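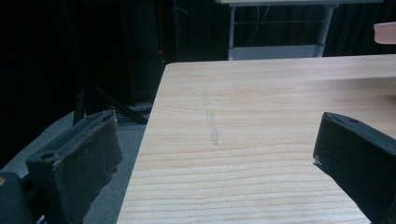
Durrani wrote in reply that the streak should be left alone until it has been established whether the mark sits on top of the finish or has gone into it. The remainder of the thread follows.

Forum: Care of Shared Furnishings
Topic: Gray streak on light wood tabletop, second floor reading room
Thursday, October 7, 2021

firnmont_facilities
Thank you. For completeness, the table is one of 2 of the same model received in September. The top is a pale wood with a light finish. The mark is narrow and grayish, and it is wider at one end than the other. Our cleaning schedule permits a damp cloth and mild soap on wood surfaces. Anything beyond that requires written approval, and I would like to know what to request before I submit the form.

benchrecord
I would begin with what is already permitted. Wring the cloth until it no longer drips, wipe with the grain, and dry the area at once with a second cloth. A residue from tape or a cleaning product will often come up this way. Please do not use a melamine sponge. It is a fine abrasive and will leave a dull patch on a surface that has any sheen to it.

oakhall_admin
I must disagree in part. We have used melamine sponges on the study tables in our building for several years and have received no complaints. With light pressure the change in sheen is very slight.

benchrecord
The tables in your building have a laminate top, according to your own post in the inventory thread. A thin finish on real wood does not respond in the same way. I would ask members not to carry the recommendation over.

oakhall_admin
That is a fair correction, and I withdraw the suggestion for this table.

Durrani
Two points to add. First, look at the mark from a low angle with a lamp placed to one side. Residue will usually stand slightly proud of the surface. A scuff will show as a break in the sheen. Second, if soap and water have no effect, request approval for mineral spirits on a white cloth, and test it under the edge of the top first. The room should be ventilated and the cloth disposed of according to your own rules.

sellon_reading
Is refinishing being considered? We were quoted for a full sanding of one top at Sellon last year, and the work was graded as 3000 grit at the final pass. In my view that was excessive for a table in daily use. A mark of this size would not have met our threshold for repair.

firnmont_facilities
Refinishing is not being considered at this stage. The supplier, Jorno, asks that any sanding be referred to them during the warranty period. I will proceed with the damp cloth and then the lamp.

benchrecord
Please allow the surface to dry fully before judging the result. Damp wood of that color can hide a pale mark, and we have closed requests too early for that reason.

oakhall_admin
May I ask whether desk pads are permitted in the reading room? Ours have reduced marks of every kind.

firnmont_facilities
They are permitted, but readers tend to move them to the window seats. I will raise the matter separately under Supplies.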